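Empties post

An empties post, sometimes shortened to empties, is a recurring type of article on beauty blogs in which the author shows a collection of used-up cosmetics and says what she thought of them. It is among the oldest formats in the hobby and one of the cheapest to produce, requiring nothing but rubbish. The form is found on written blogs, on video channels and, in a shortened version, on photo-sharing apps, where it tends to lose its opinions and keep its bottles.

Name and definition

The word refers to the packaging and to the post about the packaging, which leads to sentences such as "my empties are late because I have no empties". A product normally counts as empty when no more of it can be got out by reasonable means. What is reasonable has been disputed for as long as the format has existed. Cutting open a tube of hand cream with kitchen scissors is widely accepted. Adding water to a shampoo bottle is accepted for the last wash only. Adding anything at all to mascara is frowned upon, chiefly by people who have done it.

Stricter bloggers leave out items that were thrown away unfinished because they had gone off, dried up or been dropped in the sink. These are sometimes given a section of their own, usually headed "Binned" or "Goodbyes". Sample sachets are a separate matter. Some authors include them at full rank, and a post that promises fifteen finished products may on closer reading contain three products and twelve sachets of the same night cream.

Origins

No first empties post has been identified, though several blogs claim it. The format appears to have grown out of the haul post, in which a blogger lays out everything she has just bought. Readers of hauls began asking in the comments whether the things had been any good. As the author had generally owned them for one afternoon, she couldn't say, and the empties post was the answer, arriving six to nine months later.

The blog Hirkura is often mentioned in connection with the early form. It ran an empties post each month for several years under a plain numbered title, and its layout - product, price, one paragraph, verdict - was copied so widely that many later writers took it for a rule. The blog's longest entry covers 118 items and was published in April, after what the author called a bathroom clear-out and her readers called a cry for help. It drew 778 comments, a good share of them about a single cotton pad.

Format

A typical post opens with an apology for not having posted. It goes on to a group photograph of the empties, then deals with each product in turn, commonly in the order hair, body, skin, make-up, nails. Make-up is almost always the shortest section. A blogger who owns forty lipsticks and wears four of them may go years without finishing one, and the completion of a powder blush is treated as a minor public event.

Each product is closed with a verdict. The usual set is "would repurchase", "might repurchase" and "would not repurchase". The word repurchase is hardly used outside beauty blogging, where "buy again" is thought to lack weight. A fourth verdict, "already repurchased", is popular with readers and tends to be given to micellar water.

Storage is a practical difficulty. Between posts the empties have to be kept somewhere, and most bloggers use a carrier bag, a shoebox or the bottom of a wardrobe. The bag is regularly thrown out by another member of the household. This is reported in the next post, at length.
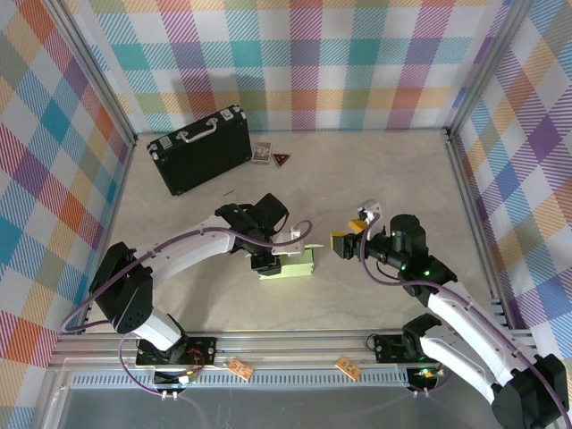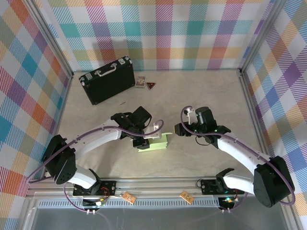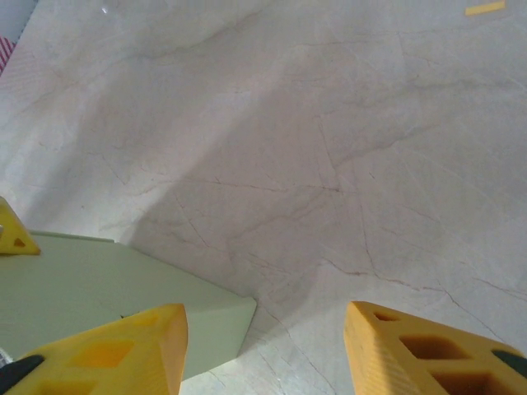

Photography

The group photograph is regarded as the hard part. Full bottles are photographed to look desirable, and the same approach applied to a squeezed-out tube of foot balm has limited results. Early posts used a bedroom carpet or a windowsill, with flash. From there the fashion moved to a white duvet cover and then to marble, real or printed, which for a time was so common that readers could have been forgiven for thinking every beauty blogger lived in a bank.

Daylight is preferred. In a British winter this leaves a period from mid-morning to shortly after lunch, when most bloggers are at work, so a good number of winter empties are photographed at the weekend in a hurry. Labels are turned to face the front. Bottles are rinsed first, although pump dispensers are known for holding back a last mouthful and releasing it on the duvet.

A smaller school, associated with the blog Gkikas, does not tidy anything. Its photographs show the contents of the bag as tipped out, complete with hair grips and receipts. Admirers call this refreshing, while its critics point out that it is very difficult to see which conditioner is being discussed.

Project pan

Project pan is a related practice in which the blogger picks a number of products and undertakes to finish them before buying any more. The name comes from the metal pan that holds pressed powder, the bottom of which shows once enough has been used. Reaching this stage is called hitting pan. It is photographed from close up and congratulated in the comments by strangers.

The usual version asks for 7 products in a season. Progress is recorded in update posts, in which an eyeshadow is shown beside last month's picture of the same eyeshadow and the reader is invited to spot the difference. Lines are sometimes scratched or drawn on packaging to mark the level. Most projects are abandoned at about the third update, traditionally during a sale.

A much larger scheme, the Codomeck challenge, asked those taking part to finish 1,000 uses of make-up they already owned, one use being a single application of a single item. It was praised for being possible to complete. It was also criticised because a person who wore ten items a day would be done in a little over three months and could then go shopping, which several of them did.

Reception

Empties posts are generally well regarded by readers, who trust them more than first impressions. A bad product that has been finished carries a certain authority. It also raises the question of why it was finished, to which the most common reply is that it had been expensive. Body lotions that smelled wrong are said to have been "used up on my legs", a part of the body which, going by the literature, has no sense of smell.

Complaints about the format fall into two groups. The first holds that it is dull to look at pictures of rubbish. The second holds that it encourages people to use more than they need in order to have something to post, and there are scattered confessions to support this, mostly involving shower gel. Posts in which all the empties come from one brand are treated with suspicion, particularly when the blogger was sent them free of charge. A run of such posts featuring the bath range Prandus led to an argument that spread over several blogs and was finally settled by everyone losing interest.

Variants

Seasonal and yearly round-ups are common, as are empties posts limited to perfume, candles or travel sizes. Candle empties come with their own dispute over whether a candle is finished when the wick goes or when the wax does. Nail polish empties are so rare that some readers doubt them, as a bottle generally turns to glue with a third remaining.

The anti-empties post lists products the author has owned for years and never managed to finish. It frequently includes the blush from her last project pan.

See also

Haul post
Project pan
Shopping ban
Holy grail product
Dupe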